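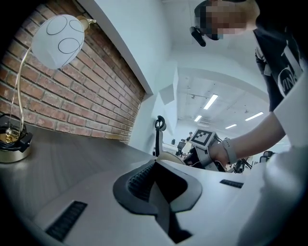 A hand-held gripper at the desk. See the black-and-white square on top?

How Do You Look After a Gripper?

By Anayeli Camacho

My hands get a bath every night. My gripper's hands don't, so guess who has to clean them? Me!

A gripper is the part of a robot that grabs things. The ones I look after are a bit different, because a person can carry them around. You hold the gripper, squeeze, and the fingers close. A camera on it records everything. Later, a robot can use those recordings to learn how to pick things up too. It's a little like learning to tie your shoes by watching your big sister do it a hundred times (mine was very patient).

I work at a small company called Fuvix, and I share the gripper jobs with my friend Gumaro. We call our favorite one Filisis. I'm not sure where the name came from – Gumaro says it was his idea, and I remember it differently.

Start with the fingers

The first thing I check every morning is the finger pads. They're black and bumpy, like the bottom of your sneakers. Rub your thumb across the bottom of a sneaker and then across a shiny plate. Feel the difference? Bumps help things hold on. When dust gets in between the bumps, a cup can slide right out, so I wipe the pads with a damp cloth and let them dry while I eat my toast.

Then I open and close the fingers slowly, five times. I'm listening more than looking. A happy gripper makes a soft little click. A gripper with a crumb in it goes scritch. If I hear a scritch, out comes my tiny paintbrush!

We put on new pads after 2,000 squeezes, even if they still look fine. We write the number on a sticky note, and yes, I have lost the sticky note before.

What's the square for?

Some of our grippers wear a black-and-white square, kind of like a crossword puzzle with no words in it. A computer can spot that pattern in a video and work out where the gripper is and which way it's tipping. But if there's a smudge on it, the computer gets confused. I clean the square with a dry cloth and I never, ever put stickers near it. (A nephew of mine tried a dinosaur once. It was a great dinosaur.)

Time to practice

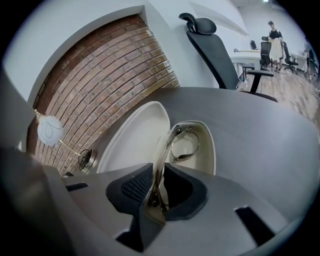 Two white pieces and a thin wire ring, right up close to the pads.

Once everything is clean, I try the gripper on a few odd shapes. Curved things are tricky. Pick up an egg with two fingers and you'll see what I mean – hmm, maybe ask a grown-up about the egg first! Your fingers bend to fit around it, but you still have to find the right spot. Thin things like wire are hard in another way, and I usually need a few tries.

If a finger closes crooked, I loosen its screw a tiny bit, nudge it straight, and tighten it up again. Too tight is just as bad as too loose. Gumaro can do it in a minute. I'm slower, and I hum.

Last of all, I wipe the camera lens, check the battery, and put Filisis back on its shelf. We get some 800 squeezes out of a busy day, so by then my hand is ready for a rest too.

Try it at home: put on a pair of oven mitts and pick up a spoon, a grape and a sock. Which one was hardest? For me it was the grape.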